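ok so I've been on a sourdough-free, gluten-full, pancake-only kick this month and I have thoughts. a thread

my grandma in Damton made the thin kind, with lemon and way too much sugar. I grew up thinking the fluffy ones were a restaurant thing, like valet parking

so this September I'm making a different pancake every weekend morning and eating all of it myself (my sister gets one if she drives over)

first up was buttermilk. I let the batter sit 20 minutes and did NOT stir it again, which took real strength of character
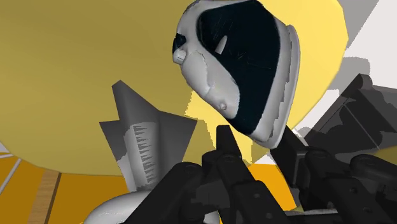
Grímur Kárason: twenty minutes is nothing, leave it in the fridge overnight and cut the baking soda in half

ok Grímur I tried the overnight thing and I'm kind of mad at you, they were so good?? a little tangy, crispy at the edges. I kept the soda the same though, sorry

the buckwheat ones were next and wow, no. gray, sad, tasted like a wet cardigan. I used a bag of flour from the Sendden market that may have been older than my car

if you have a buckwheat recipe that works please send it. I have so much of this flour left

also butter vs. oil in the pan: I do both! a little oil first, then a dab of butter right before the batter goes in. I will be taking no questions

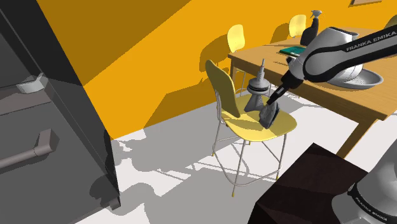 yellow chair, Sunday mood

next weekend is the Dutch baby, so if anyone in Brondimdale has a cast iron pan I can borrow, my messages are open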